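Batch resizing photos in Clandar

Clandar is a free image editor, and its batch tool can shrink a whole folder of photos in one go. These steps were written for the Windows version, but the menus are the same on Linux.

Step 1. Copy your photos

Make a new folder and copy the photos into it. Clandar overwrites files by default, so don't work on your only copies.

Step 2. Open the batch window

Go to File, then Batch, and click Add Folder. The thumbnails load in the left column. My folder had 27 photos in it.

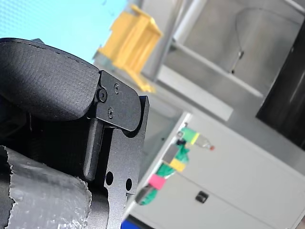
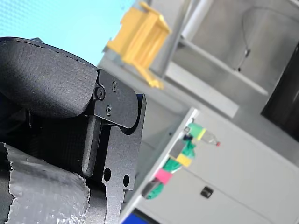
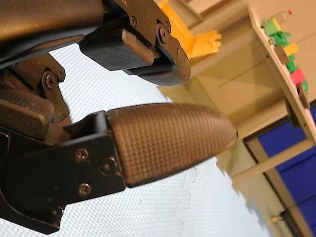 Step 3. Set the size

Check Resize and type 1145 in the Width box. Leave Height blank - Clandar works it out and keeps the proportions. Set JPEG quality to 85 if you plan to put the photos on a web page.

Step 4. Pick an output folder

Uncheck Overwrite Originals and choose a folder under Save To. You can add a suffix such as -small to the file names.

Step 5. Run it

Click Start. If a file fails, its name shows up in red in the log. Open a few of the new files at 200 percent and look at the edges. If they look blocky, raise the quality and run the batch again.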